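Prandivell asks shops to stop calling a cardboard box a "system"

Report on small trading-card counters finds plain sorting beats most of what is sold to replace it

For immediate release, June

Prandivell, the independent adviser to small hobby and games shops, has published a report on how card counters are laid out and what shopkeepers are being talked into buying for them. It is called Seven Inches of Desk, after the clear space one shopkeeper said she had left once everything she had been sold was plugged in.

The report looked at 15 counters over the spring. Each was asked to sort and put away the same stock of 546 cards and sealed packs, first using whatever method it already had and then using one desk, one divided box and one laptop for the stock list. On ten of the counters the second method was quicker. On the other five it was slower, and Prandivell has printed those results in full, with the shops' own remarks.

"I went into this doubting the gadget sellers and came out doubting the box enthusiasts as well," said Gudrun Lammers, who wrote the report. "A box with dividers is a good thing to have. It will not fix a shop where three people put the same card in three different places. We saw that twice."

Counter trials were run on ordinary office desks, with the sorting box in the middle where it could be reached from the chair. Staff were allowed to arrange the rest as they liked. Most put the laptop to the left. Loose cards ended up on the bare desktop in nearly every trial, whatever the written instructions said, and the report has a short and rather cross chapter about this.

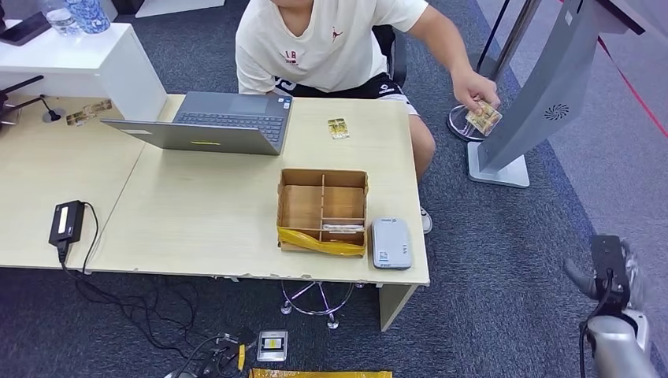
What the report says about furniture

Prandivell found little reason to spend money on a purpose-built sorting desk. Suppliers make large claims for them. When asked for figures, one sent a brochure and another sent the same brochure with a different cover. A plain desk with an open front did the job, provided the chair could roll and the power leads were kept clear of people's feet. Often they weren't.

Trivel, a counter-planning service that charges shops a monthly fee, was invited to take part and declined. Skesteo, which sells divided trays, did take part. Its trays came out level with cardboard for speed and ahead of it for wear, at a price the report describes as "hard to put to a shopkeeper with a straight face". Skesteo has been given a page of its own to answer.

What shops are advised to do

Keep one divided box per counter and label the sections before any stock goes in.

Put cards waiting to be checked in one marked place, and keep it small.

Hold off on any new equipment until the stock list has been right for a full month.

Shanti Rathore, who runs the Sosa card shop and let Prandivell use her counter, is not fully persuaded. "They timed us on a quiet morning," she said. "Try it at four in the afternoon with the school crowd in. I'll keep the box, though."

Prandivell accepts the point and says a second round of trials will be held in the late afternoon. Fifteen counters is a small number, and the report should not be quoted as proof of anything about larger shops or warehouses.

Copies are free to independent shops on request from the Prandivell press desk. Suppliers may buy one.

ENDS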